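La llave no quería

Capítulo dos, o lo que sea. Escrito deprisa, que me cierran.

Margus Mägi llegó a las diez de la mañana con el pelo aplastado del casco y dijo que hoy tocaba la llave. Otra vez la llave. Tímea ni levantó la cabeza. Tenía el café en una mano y el cuaderno en la otra, y en el cuaderno una sola linea: faltan 400.

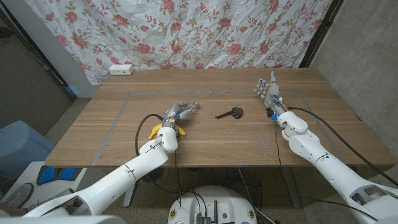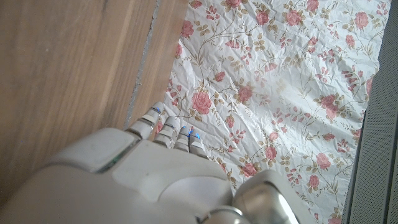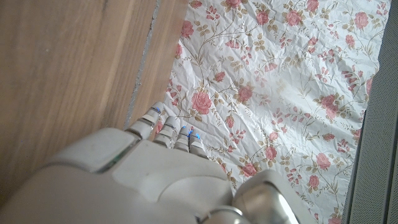

Cuatrocientas buenas. Las malas no contaban para el contrato, aunque Skiseo las guardaba igual, en una carpeta que se llamaba Trastero y que crecía más que la otra.

– ¿Quién conduce?
– Tú.
– Yo conduje ayer.
– Ayer se te cayó todo. Hoy te toca que no se te caiga.

Margus se puso los guantes. Los guantes olían a Edgars, que mascaba regaliz y sudaba mucho. Flexionó los dedos, y los dedos del otro lado se flexionaron también, un poco tarde, como siempre. Ese retraso. Dos semanas le había costado dejar de pelearse con él. Ahora lo notaba hasta en casa, al coger un vaso, una espera pequeña antes de apretar.

– Graba.
– Grabando.

Bajar. Despacio. El índice por un lado, el pulgar por el otro. Una llave tumbada en una mesa es casi nada de alto, los dedos tropiezan con la madera antes de encontrar la llave. Hay que arrastrarla un poco, inclinarla con la uña. El robot no tiene uña. Margus sí, y no le servía de nada.

Se le escapó. Tímea hizo una raya en la columna de la derecha.

– Mala.
– Ya sé que mala.

Otra. Mala. Otra. Buena, o casi: la levantó, tembló, la dejó dentro de la cinta. Tímea se lo pensó con el bolígrafo en el aire y al final la dio por buena. El modelo de Zudura aprendía de eso, de lo que Tímea decidía con el bolígrafo en el aire. A Margus le daba vértigo pensarlo. Si ella tenía mal día, el robot salía más exigente. Si había dormido, más blando.

A las once apareció Helju Baranauskienė con el teléfono pegado a la oreja. Jefa de los tres, aunque firmaba desde Toledo y venía poco. Colgó.

– ¿Cuántas?
– Hoy nueve – dijo Tímea.
– ¿Nueve en una hora?
– Nueve buenas.

Helju miró a Margus, miró los guantes. Dijo que el cliente había visto el último lote. Que las demostraciones estaban bien, pero que eran todas iguales. Que el sistema copiaba una cosa rara: antes de coger, se paraba. Medio segundo, la mano quieta encima. En todas. Luego bajaba.

– Eso es el retraso – dijo Tímea.
– No. El retraso lo descuentan. Esto es aparte.

Silencio. Margus sintió que se le calentaban las orejas. Sabía lo que era. Su padre había sido relojero, y antes de tocar una pieza dejaba la mano en el aire, para que se le fuera el pulso. Así se lo enseñó, con las pinzas, en la mesa de la cocina. Para que se te vaya el pulso, Margus. Y él lo hacía con todo, con las llaves, con los huevos, con la cara de su hija cuando le ponía las gotas.

No dijo nada de eso. Dijo:

– Lo puedo quitar.
– Quítalo – dijo Helju –. Son 400, medio segundo cada una, y luego lo multiplican por no se cuántas máquinas.

Y se fue a buscar sitio para aparcar mejor, porque estaba en doble fila.

Tímea pasó página.

– ¿Grabo?
– Graba.

Bajó de golpe. Los dedos chocaron con la mesa, la llave saltó fuera de la cinta y acabó en el suelo. Mala. La recogió Tímea, la puso en su sitio. Bajó de golpe otra vez. Mala. Otra. Mala. Cinco rayas seguidas en la columna de la derecha, y la mano de Margus empezando a temblar de verdad, dentro del guante, donde no lo veía más que él. Bueno, él y los sensores.

– Hazlo como lo haces – dijo Tímea.
– Ha dicho que no.
– Ha dicho muchas cosas. Yo marco.

Margus respiró. Llevó la mano encima de la llave y la dejó allí, quieta. El otro la dejó también. Tanto rato que en la sala de al lado Darius Koppel preguntó si se había colgado la conexión.

– No – gritó Tímea –. Está pensando.

Bajó. Índice, pulgar. La inclinó y la llave subió entera, derecha, con el dientecillo hacia abajo.

Buena.

En septiembre mandaron el lote completo, con la pausa en casi todas. Zudura pagó tarde y protestó poco. Margus ya estaba entonces con los tapones de botella, que son peores, y por las noches le contaba a la niña que en algún almacén habia una mano que esperaba igual que su abuelo. Ella quería saber si también ponía las gotas.

– Todavía no – decía él –. Echa la cabeza atrás.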